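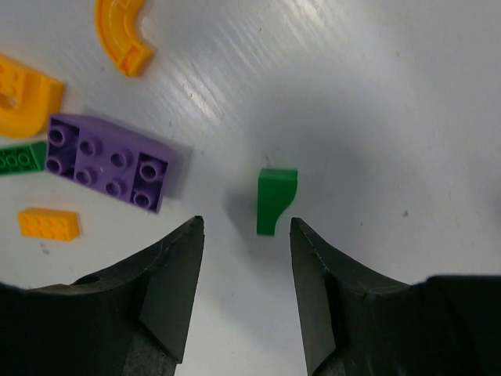

Ticket 472: Building heat not reaching set temperature, Grotthorpe Annex
Posted 18/01/2020 by Facilities Help Desk
2 comments | 16 shares

Status: Open, waiting on parts

Reported problem
Occupants of the second floor report that rooms on the north side remain cold through the morning. The wall controls show the correct set temperature. Rooms on the south side are not affected.

Steps taken
The Plultance control panel was checked for fault codes. None were stored. The weekday schedule was compared with the one approved in October and found to match.

The north loop was bled at all points. A small amount of air was released at the stairwell radiator -- no change was noted in Room 183 after two hours.

The zone valve was then moved by hand. It opened partway and stopped. The Gradel motor that drives it was removed and ran freely on its own, so the fault is considered to be in the valve body.

Action required
A replacement valve has been ordered from Kao. The north loop must be shut off and drained before the work begins, and notice will be sent to occupants one business day ahead.

Until then, the valve has been left in its partly open position. Staff are asked not to adjust the wall controls or bring in space heaters -- the second-floor circuits are not rated for them. Requests for a temporary desk on the south side should be added to this ticket.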